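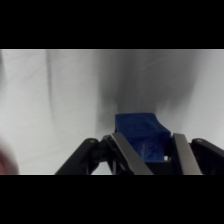 How often should I wash white curtains?
Two times in a year is enough for most rooms. In the kitchen I wash them every three months, for the steam and the cooking fat.

Before washing, take off all hooks and shake the curtain outside. Then soak it in cool water for 10 minutes with one spoon of washing soda. The first water often becomes gray, so pour it away and soak again.

Wash at low temperature, and fill the machine only to half. A full drum makes hard creases, and these are difficult to iron out later. Choose the slowest spin.

Hang the curtain back on the rail while it is still a little damp. The weight of the cloth pulls most wrinkles straight. Leave the window open, but keep the hem away from the wall until it is dry.

My neighbor Didier Collet adds a cup of white vinegar to the last rinse. I tried it in December and the smell was gone by the next day.

Kurniawati Teoh
Updated 2025-07-26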